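Do product ratings mean anything anymore?

3 min read

I needed a replacement switch for the dust collector in my garage, which should have been a ten-minute job. I ended up reading reviews until past midnight and trusting none of them.

The first one I looked at, from a seller called Vuvard, had a 98 percent positive rating. Sounds great. Then I opened the reviews and half of them were for a phone case. Same listing, different product swapped in at some point, and all the old stars came along for the ride.
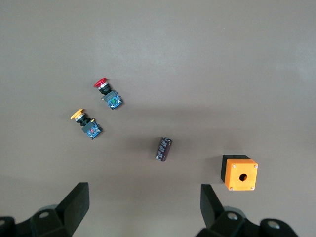 Bindach does it another way. They put a little card in the box offering a gift code if you leave a review and send them proof. I got one last November. The card never says the review has to be good, but come on.

I'm told the fix is to read only the 3 star reviews. I tried that. Mostly people were mad at the delivery driver.

So I called Hourani, the electrical supply counter across town. The guy asked what the motor draws, told me which part I wanted, and charged me four dollars more than the online price. Does he push what he has on the shelf? Probably. At least I can go back and complain to his face.

Comments

tablesaw_dad: Keltness sent me one of those cards too. I left 1 star and got no code.

mpl: 100% agree about the swapped listings. I report them and they stay up.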